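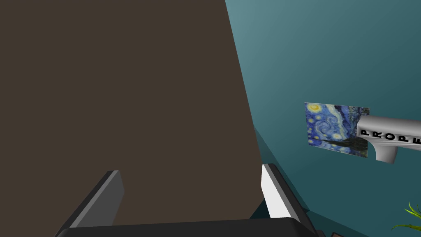
Gripper view in the simulator, up against a flat brown panel. Starry Night on the wall behind.

Filed under: Jobs & Calls / Paid studies

Testers wanted – gripper comparison, remote or on site

Pomora is looking for people to drive a simulated robot arm and tell us which gripper is less annoying. Paid. Starts in June. No robot background needed, gamers very welcome, people who have never held a controller also welcome (we need both kinds, really).

What you'd be doing: same room, same tasks, different hands. Two-finger gripper first, then the wide one, then back again. Opening doors, pulling drawers, picking stuff up off shelves. You see what the wrist camera sees and not much else for half the runs. The other half you get a second view from over the shoulder. We want to know how much the second view helps and wether it helps the same with both grippers.

Also two controllers. One is the Nurance handheld, the other is plain keyboard and mouse. Order is shuffled so you might get the keyboard first. Sorry in advance.

Time: 6 sessions, 75 minutes each, breaks included. Spread over the month however you like, but no more than one per day – people get sloppy and the numbers go weird.

Pay: $2,000 for the full set. Drop out partway and you get paid for the sessions you finished. Paid at the end of the month, by transfer.

You need:
– to be 18 or over
– normal or corrected vision, color vision matters for some of the tasks
– both hands free and OK with small controls
– a desktop or laptop that can run the Clutia client if you're remote. Phones and tablets no.
– decent wired internet. Wifi has been a pain.

Prone to motion sickness? Tell us up front. The wrist view swings a lot when the arm turns, and close to big surfaces you can lose track of where you are. You can stop any time.

We record the screen, your inputs and the arm's movements. No face video. Short questionaire after each session, then a longer chat with Wahyudi Ngau at the very end, this part is by voice.

On site people come to the Majimbun building, second floor, ring the bell marked Pomora. Sessions run until 7 in the evening. Street parking only.

To apply: short email to Maysoun Azar, subject line "gripper testers". Say remote or on site, which hand you write with, what you've played or driven before if anything, and which times of day work. No resume. Please don't send a resume.

Done a Pomora study before? Fine, just say which one.

Places go in the order emails come in, so sooner is better.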